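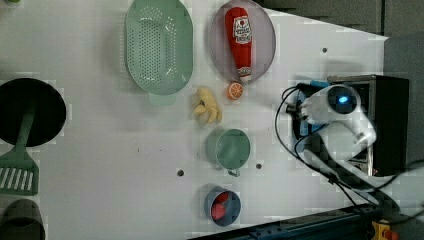 February 4, 2018

**Review: the Lernia Kitchen Table Pack, after a semester in the Urham robotics club**

I'll start with the score so you can go back to your soldering: I'd buy this again tomorrow. The Lernia Kitchen Table Pack is a bag of play cookware and play food plus a deck of 21 task cards, sold for school and college clubs that already have an arm and want something better to do with it than stacking cubes. We paid $65 out of the club's snack sale money. We've used it at nearly every meeting since the fall, and I still get a little excited when the ketchup comes out of the bag.

If you've been in a club like ours you know the cube problem. Cubes are great for the first week. Everybody gets a pick and a place, everybody cheers, and then by the fourth meeting half the group has drifted over to the 3D printer. A cube is the same from every side, it sits flat, and it doesn't care much how you grab it. You can write pretty sloppy code and still look like a genius.

Then somebody puts a bunch of bananas on the table and all of that falls apart! Where do you even hold it? By the stem? Across the middle? Our first-years argued over that for most of a meeting, with sketches on the whiteboard, and it was the best argument we've had all year. The bananas are curved, so the fingers touch in odd places and the thing wants to roll as it comes up. One team ended up closing the gripper a little, waiting, and then closing it the rest of the way, and they came up with that entirely on their own.

**The pieces**

The ketchup bottle is my favorite. It's long and it has a cap end and a bottom end, so as soon as you ask for it to be set down facing a certain way you're into rotation, and there's no faking rotation. On a plate it's harder again: grab too low and you bring the plate along for the ride. (We have brought the plate along for the ride. Many times.)

The colander surprised me. I figured the holes would be a nuisance for our color thresholding, and they were, in a good way. The table shows through and the simple blob finder that had worked fine on cubes started reporting a whole crowd of tiny objects. Two of our members fixed it with a bit of blurring before the threshold, and now they explain it to everybody who'll stand still.

The orange slice is small and easy to lose. Ours gets put right up against the plate for the harder rounds, and it takes a very careful approach to get it without bumping anything. The slotted spatula laid across the pan is the one I'd call expert level. We have one program that can lift it cleanly, and it only works if the pan hasn't been touched.

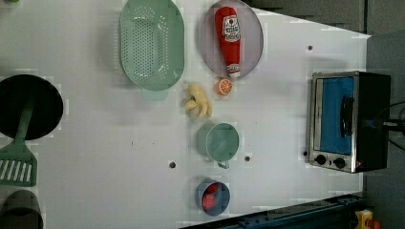
The cards are sorted into three levels, and I think the sorting is mostly right. The first level is single moves, like getting the banana into the colander. The middle one gives you short chains, and the top level describes a result ("the table is ready for breakfast") and leaves the steps to you. We skipped ahead to that last group too early and paid for it. If your club is new, please stay with the single moves longer than you want to. Our best meeting of the semester was one where all we did was put the green cup down with its handle toward us, over and over, from every starting spot we could think of.

A few things we do that aren't on the cards:

- Mark the starting layout. We shoot an overhead picture before each run and put everything back to match it. Without that, teams can't compare anything.
- Swap code between teams. You write it, they run it. Comments in our code improved overnight.
- Add one thing from outside the pack. For us it's a little toaster oven at one end of the table. Reaching near a big boxy thing that you mustn't hit changes how people plan a path.

**What I'd change**

The pieces are light. For a small arm that's kind, and I'd guess it's deliberate, but it means a nudge from a finger sends the cup skating across the table. We tried a square of shelf liner under it and that helped a lot. A heavier cup would be nicer.

I'd also love a few blank cards. Ours are index cards cut to size and they don't shuffle in with the printed ones. And the storage bag is just a bag: pretty soon the small food ends up at the bottom inside the pot, and you spend the start of the meeting fishing for it. We moved everything to a Bostness divided bin we already owned.

The instruction sheet assumes your camera looks straight down. We've tried other angles and it can be done, but you'll be working out the transform yourselves with no help from the sheet. For our older students that was a fun evening. For a middle school group it might be a wall.

**Compared with the Chauhan block set**

We had the Chauhan blocks before this and I don't want to be unfair to them, they're sturdy and the printed markers on the sides make detection very easy. If your goal is to get through calibration and teach coordinates, start there. I'd just plan on moving to the kitchen pack by the second month, when people are itching for something that looks like a job a robot might be asked to do. Parents get it right away too! At our open evening we ran the breakfast card, and visitors who had walked straight past the blocks the year before stayed to root for the ketchup.

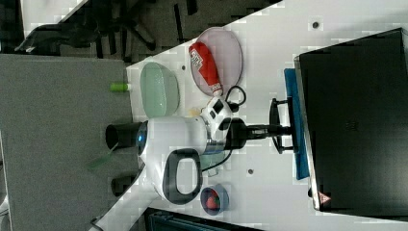 Shakuntala Srivastava wrote in after reading a draft of this to say that I'm too easy on the top-level cards. Her group found that "ready for breakfast" meant something different to every team, and they lost a whole session to disagreements over whether a run had passed. She now has each team write down its own finish condition before anyone touches the arm, and the other teams judge against that. We tried it last meeting and I'm a convert. It also gave the quieter members a real role, as it takes a careful person to spot that a cup handle is pointing the wrong way.

Her other tip was to leave the spatula out until July camp, when there's time for it. I can't go along with that one. Our spatula team would riot.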